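Home | Archives | Threads | Search | Subscribe
Filed under: Methods and results > Bin picking

Re: self-labeled grasps, does the 30 / 300 gap hold up?
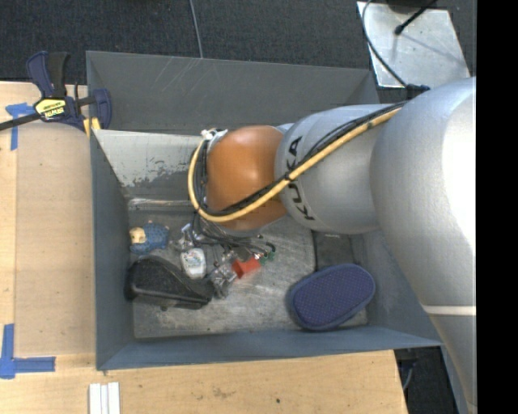 How many grasps do you need before the predictor beats just picking the highest point in the pile?

With our setup it took 300 logged attempts. At 30 the two were too close to call, and a couple of the early models were plainly worse than the dumb rule.

So there's the short version, and the rest of you can stop reading if that was all you wanted! The longer version is for whoever wrote in from the Fasenano side, and I'm pasting the original message so I can go through it in order:

> Read your Niltulora note with interest. Three things I couldn't work out
> from it. First, do you let the arm label its own attempts, or does a
> person go back over them? Second, is the clutter reset between attempts
> or do you let the pile drift? Third, the comparison with Kunus looks
> generous to me. Kunus was tuned for boxes, and you seem to be using
> anything but boxes. We tried something similar in March and our numbers
> fell apart as soon as we put in soft packaging, so I'd like to know if
> you saw that too.

Okay, labels first. The arm labels its own attempts. After the close it lifts, waits a moment, and reads the finger gap. If the gap is bigger than the closed reading, that's a success, and if it's the closed reading, that's a miss. Nothing fancier than that. I did go back over 100 of them by hand, mostly to make myself feel better, and 4 were labeled wrong. All 4 were thin stuff, where the fingers had hold of a fold of plastic and the gap was so small the check called it a miss. I could lower the threshold but then I start getting false successes from the fingers not quite seating, and I'd much prefer to lose a few good grasps than teach the model that air is grippable.

On resets: we let the pile drift. Objects go back in from a fixed height over the middle of the bin and land where they land. What happens over a long run (and I should have put this in the note, sorry) is that things creep toward one wall and stay there, and then you have a cluster on one side and bare floor on the other. You can see it in the picture up top, with most of the stuff over in the left half and that big oval navy thing sitting by itself at lower right. It matters for the numbers, because an isolated object is an easy grasp and a clump is a hard one, and if you average over both you get a figure that mostly tells you how far your pile has wandered. I now log how crowded each attempt was and report the two groups separately. The 300 figure is for the crowded group only. For isolated objects the height rule does fine and I wouldn't bother training anything.

About Kunus. Fair point, and I half agree. I ran it as it comes, with the box settings, and a blue toy hedgehog is not a box. I've since rerun it with the box prior switched off, which helped it some on rounded things and did nothing at all for crumpled packaging. The ordering didn't change. If you have settings you think are fairer, send them and I'll run them, I mean that — it's one overnight job and the bin is sitting there anyway.

And yes, soft packaging. We saw the same thing you did! The clear shiny stuff is miserable. Depth comes back full of holes, the predictor sees either nothing or a spiky mess, and it goes for whatever is next door. What I think is going on in your March runs (guessing here, I only have your message to go on) is that the misses on plastic get blamed on the grasp angle when the real trouble is that the height was wrong to begin with. The model then learns to avoid perfectly good angles everywhere, including on hard objects, and your whole curve sags. Try this before anything else: drop every training attempt where more than a third of the patch under the fingers has no depth. I lost a fair bit of data doing it and the curve came back up anyway.

The Mishra people do something smarter, filling the holes from the color view before predicting. I got it running but it's slow on our machine, and on clear wrap over a colored object it filled in the object and forgot the wrap, so the fingers went straight down into it. Maybe that's my install. If anybody on the list has it working on transparent things I'd love to hear which version.

One more item that wasn't asked. Clamp your bin. I ran the first batch without a clamp and the bin walked a little every time the wrist brushed a wall, so by the end my calibration was off and I spent a whole evening blaming the network. There's tape on the work surface now too, so I can tell at a glance if anything has shifted. Those first runs are not in the 300, I threw them out.

Logs and the split by crowding are in the Niltulora folder, dated 11/30/20. The column called "gap" is raw encoder counts, not millimeters, so please don't plot it as millimeters like I did. Still to do: rerun the 30 condition with a few more random draws, because right now I only trust that end of the curve as far as I can throw it. I'll post when it's done.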